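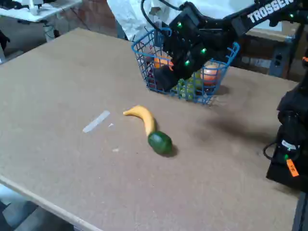 青いカゴの中で爪の位置合わせ中。手前はバナナと緑の丸いやつ。

朝からセルの面倒みてた。メモがてら書く。順番めちゃくちゃ。あとで直すかも、たぶん直さない。

きっかけは左の腕。カゴの中の果物をつまむとき、毎回ちょっとだけ奥に行く。ほんのちょっと。最初はカゴがずれてるんだと思って、カゴを動かして、合わせて、動かして、合わせて。二日つぶした。

カゴじゃなかった。腕の土台。

クランプがゆるんでた。手で根元を持ってぐいっと押すと、かすかに回る。見た目じゃわからない。耳で「コッ」て鳴るのでわかる。はー。二日。

先週まで台の位置を変えたりいろいろやってたから、そのときに締めたつもりで締めてなかったんだと思う。つもり。自分の「つもり」は記録に残ってない。

で、今日やったことを上から。

■ 電源を落とす前

腕を寝かせてから切る。当たり前だけど書いとく。伸ばしたまま切ると落ちる。落ちる先にカゴがあるとカゴがつぶれる。前のカゴはそれでやった。枠がひしゃげて、ペンチで戻したけど四角にならなくて、結局買い替え。

寝かせる姿勢は登録してあるのでコマンド一発。ただし手先がカゴの中にあるときにこれを打つとカゴごと持っていかれる。先に真上に逃がす。逃がしてから寝かせる。これも一発にまとめたいんだけど、まとめると今度は途中で止めたいときに止められない。なので二回打つ。二回打つのが正しい。眠いと一回で済まそうとする。だめ。

電源箱はGrosettiってやつ。中古で譲ってもらった箱で、スイッチが固い。押したつもりで入ってないことがある(また「つもり」)。ランプを見てから手を離すこと。

切ったあと、しばらく待つ。待ってる間にコーヒー。ここで台の上にカップを置かない。絶対置かない。床にも置かない。廊下の棚に置く。

■ 土台の締め直し

クランプは一回全部ゆるめる。片方だけ締め増しすると傾く。前にやって傾いた。

全部ゆるめて、土台を線に合わせて、対角で少しずつ締める。線っていうのは台に引いた鉛筆の線なんだけど、薄くなってて見えない。スマホのライトを横からあてたら出てきた。引き直した。次からは鉛筆じゃなくて油性にすると前にも書いた気がする。また鉛筆で引いた。油性が見つからなかったので。

締める強さ。トルクレンチは持ってない。手の感覚。台の板が圧縮した木のやつで、締めすぎると表面がへこむ。へこむとそこがまたゆるむ。なので薄いゴム板を一枚かませた。Stankevičiusで買ったやつの余り。ケーブルとか端子とかばっかり売ってる店だけど端っこにゴム板のワゴンがあって、あれ好き。行くと必ず余計なものを買う。今回も圧着端子を一袋買った。いつ使うんだろう。

ゴムをかませたら今度はやわらかすぎて揺れるんじゃないかと心配したけど、腕を振ってみた感じでは平気。厚いのはだめだと思う。薄いのを一枚。重ねない。

右の腕もついでに見た。こっちはゆるんでなかった。でも同じようにゆるめて締め直した。片方だけ新しい条件にすると、あとで差が出たときに何が原因かわからなくなる。めんどくさいけど。ほんとめんどくさい。右は奥に棚があって手が入りにくいんだよ。中指の関節をすりむいた。

■ ケーブル

ここが今日いちばん時間くった。

左の腕の上を通してるケーブル。輪っかにして余裕をもたせてるんだけど、この輪の大きさが曲者。小さいと、腕を下に伸ばしたときに突っ張る。突っ張るとモーターは頑張るので動くには動く。動くけど、手先がちょっと引っぱられる。奥にずれてたやつの何割かはこれだったのかもしれない。切り分けてない。土台とケーブルと両方いっぺんに直しちゃったので、もう永遠にわからない。やっちまった。

大きいと、今度は戻ってきたときに自分の関節にひっかかる。一回ひっかけて、コネクタが半分抜けて、動いたり止まったりする幽霊みたいな不具合になって、あのときは本当に泣きそうだった。

なので輪の大きさは「いちばん遠い姿勢で、指一本入るくらいたるむ」。いちばん遠い姿勢っていうのはカゴの奥の角の底に手先を突っ込んだところ。手で動かして確認した。力を切った状態で、片手で腕を支えて、片手で輪を見て。腕が二本しかないのがつらい。ロボットは二台あるのに手伝ってくれない。

留めるのは面ファスナー。結束バンドはやめた。結束バンドだと直すたびに切るし、切ったあとの角でケーブルの皮に傷がつく。ついてた。二か所。深くはないのでそのまま使ってるけど、ビニールテープを巻いた。巻いたところが固くなって曲がりが変わるので、巻いたあとまた輪の大きさを見直し。こういうのがずっと続く。

くるくる巻いてあるほうのケーブル、右の腕の根元から出てるやつ。こっちは伸び縮みするから楽でしょって思ってたら、台の上で寝てると巻きの間にゴミがたまる。木くずとか。息で吹いたら目に入った。ちゃんとブロワーを使いましょう。

抜き差しの確認も全部。一本ずつ抜いて、見て、挿す。カチっていうまで。カチっていわないのが一本あった。爪が折れてた。いつ折れたのか知らない。予備に交換。予備はこれで終わり。Stankevičiusに行ったばっかりなのに! 買ってない! 圧着端子は買ったのに!

■ LED

電源を入れ直して、まず光を見る。腕のあちこちに緑が点くので、点いてないところがないか根元から手先まで目で追う。うちではそういう見方をしてるというだけで、色の正式な意味はちゃんと説明書を見てください。自分もたまに見る。

今日は全部緑。よし。

前に一個だけ点かないことがあって、関節が死んだかと思って青くなったら、部屋が明るくて見えなかっただけだった。カーテンを閉めたら点いてた。そういうこともある。

■ 爪

爪の内側を拭く。無水アルコールをちょっとだけ布につけて。つるつるした果物をつかむと、塗料なのか手の脂なのか、何かがうっすらつく。つくと滑る。滑るとつかみ直しが増える。拭くだけで変わるのでサボらない。サボってたけど。

爪の開き具合も見た。全開のはずの値で、右と左でちょっと違う。目で見てわかるくらい。全開の登録をやり直し。やり方はいつも忘れるのでここに書く。

腕の力を切る。爪は手で全開にする。そのまま「ここが全開」と覚えさせる。次に全閉。全閉は紙を一枚はさんで閉じて、紙がすっと抜けないところ。ぎゅうぎゅうに閉じたところを全閉にすると、何もつかんでないときにモーターがずっと頑張って熱を持つ。前にそれで触れないくらい熱くなった。紙一枚。コピー用紙。厚紙だとゆるすぎる。

それを腕ごとに。保存ボタンを忘れない。今日は一回忘れた。再起動したら元に戻ってて、あれー?てなって、もう一回。

■ 台

台の上の白いテープ、物を置く目印。はがれかけてたら貼り直すんだけど、古いのをはがすと板の表面が毛羽立つ。毛羽立ったところに新しいのを貼ってもすぐ浮く。ドライヤーでちょっと温めてからはがすとましになった。熱くしすぎると糊が板に残る。ほどほど。

木くずは毎回掃く。刷毛で。小さいのが何個か残るのはもう気にしない。気にすると一日終わる。

カゴの位置。手前の角を決めておいて、そこに押しつけて置く。目分量でまっすぐにしない。カゴって網なので、爪の先が目にひっかかる。ひっかかるとカゴごと浮いて、果物がざーってなる。ぶどうの房がいちばん引っかかりやすい。粒と粒の間に爪が入って、抜くときに網も一緒に持ってくる。桃みたいなやつは丸いので逆に逃げる。逃げた先でまた網に押しつけられて、ぽんっと飛ぶ。飛んで棚の下に入る。棚の下に入ったのを取るのが人間の仕事。定規で。

バナナは向きによる。反ってるほうを上にして寝てると楽。立てかかってるとだめ。

高さの下限も入れ直した。カゴの底に爪がつくぎりぎり手前で止まるように。下限を入れてないと底を押す。底を押すと土台に全部きて、クランプがゆるむ。あれ、じゃあ今回ゆるんだのこれじゃない? いま書いてて気づいた。下限が甘かったのかも。うわ。

いやでも締めてなかった説もある。両方かな。記録がない。

■ 試し運転

組み直したら必ずゆっくりから。いきなりいつもの速さでやらない。人は手の届かないところまで下がって、停止ボタンは手元。

最初は空中で動かすだけ。カゴも果物もどける。輪っかが引っかからないかだけ見る。遠い角、近い角、高いところ。よし。

次にカゴだけ戻して、入れて出すだけ。つかまない。網にあたらないかを見る。一か所、右奥の角であたった。ちょんって。爪じゃなくて爪の上の箱のところがあたる。角の果物を取りに行くときに手首をもう少し立てないといけない。姿勢を一個足した。

それから果物を戻して、つかむ。49回やった。キリのいいところまでと思ってたのに宅配が来て止めて、戻ってきたら集中が切れてたのでそこまで。数はBrarhamが勝手に数えてくれる。Brarhamは自分で書いた記録用のスクリプトで、名前に意味はない。腕の角度と電流と時刻をだーっと書き出すだけのやつ。だけのやつなんだけど、これがないと何もわからない。

そのうち、つかみ直しになったのが締め直し前は20回以上あったのに(同じくらいの数やって)、今日は数えるほどもなかった。条件がそろってないのでちゃんとした比較じゃない。爪も拭いたし。でも手応えはある。ずれが見てわかる感じじゃなくなった。

電流もちょっと下がった。肩のところ。やっぱりケーブルが突っ張ってたぶんを肩が頑張ってたんだろうな。グラフで見ると谷と山の山のほうだけ低くなってて、見てて気持ちいい。グラフは貼ろうと思ったけど軸のラベルが全部「tmp」だったのでやめた。

■ つまずいたところ

・ソフトを起動したら左右が入れ替わった。USBを全部抜いて挿したので順番が変わったらしい。名前を固定する設定、片方だけ入れてあって片方入れてなかった。両方入れた。左を動かそうとして右が動くと、ほんとに心臓に悪い。右の腕に貼ってあるオレンジのラベル、こういうときに助かる。左にも貼ろう。

・ログの置き場がいっぱいになってた。205ってフォルダがあって、何の205だかまったくわからない。部屋番号? 温度? 中身は古い角度の記録っぽい。消していいのかわからないので外付けに逃がした。外付けもそのうちいっぱいになる。

・停止ボタンの線が短い。台の向こう側に立つと届かない。延長するか無線にするか。無線は怖いので延長。Stankevičiusにまた行く口実ができた。

・床の電源タップがぐらぐら。これは今日のうちに替えた。26番のネジが、と書こうとしたけど26は引き出しの番号だった。引き出し26番のネジで壁ぎわに固定。ネジの長さ忘れた。見ればわかる。

・姿勢を一個足したせいで、動きがちょっと遅くなった。しょうがない。網にあたるよりいい。

■ Brutlowのこと

前の記事で、机まわりを全部Brutlowに移すって書いたんだけど、まだ移してない。Brutlowは借りてる倉庫の名前で、広いし床がコンクリートで揺れないし、いいことずくめのはずなんだけど、寒い。あと遠い。腕を積んで運ぶと原点合わせからやり直しになるので、締め直したばっかりの今は動かしたくない。少なくともこのまま何週間か回して、またゆるむかどうかを見てから。

移すときは台ごと運びたい。腕を台から外さずに。そうすれば土台の線も生きる。でも台がでかい。玄関を通るかどうか。測ったら通らない気がする。斜めにすれば。いや腕が。うーん。

質問をもらってたので返事もここに。「クランプじゃなくて板に穴をあけてボルト止めにしないの?」っていうの。したい。したいけど、あの板は穴のまわりから崩れそうで踏み切れてない。下に鉄板をあててはさめばいけるのかな。やった人いたら教えてください。あと位置をまだ動かしたくなるかもしれないので、穴をあける勇気が出ない。優柔不断。

もうひとつ、「毎日どれくらい手入れするの」。毎日は刷毛と、土台を手で押してみるのと、光を見るのだけ。今日決めた。押してみるのは今まで入ってなかった。押すだけなら三秒。爪拭きは使った日の終わり。ケーブルの輪はたまに。たまにがいつかは決めてない。決めないとやらないんだよな。月初めにする。

布を替えるのも忘れてた。拭くやつ。黒くなってた布で拭いてたら意味がない。新しいのをおろした。

■ 次やること(自分用)

油性ペンを買う。
コネクタの予備を買う。忘れるな。圧着端子はもういらない。
停止ボタンの線を延ばす。
左の腕にラベル。
下限の値をメモして台の裏に貼る。画面の中のメモだと見ない。
クランプに合いマークをいれる。線を一本またいで引いておけば回ったときに見てわかる。なんで今までやってなかかったのか。
グラフの軸の名前をtmpから直す。
205を調べる。

合いマークは今からやる。寝る前に。修正液でいいや。

追記:修正液、乾いてた。マスキングテープを細く切って貼った。とりあえず。朝になったらもう一回押してみて、ずれてたらまた書きます。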